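2022-06-05

Second try at the Kesa sourdough starter in the workshop fridge. Fed it 100 g rye and 100 g water, left the lid cracked, and wow, it smelled like green apples by lunch! Sreekumar says the Pemia flour is too fine for this — I think he's just loyal to the other brand.

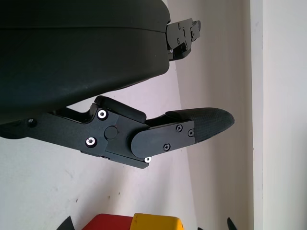
Anyway, I switched to the coarse bag and cut the salt to 22 g. Dough weighed 151 g per roll, so slightly heavy. Baked 30 minutes. Next time, try a longer proof and a hotter stone.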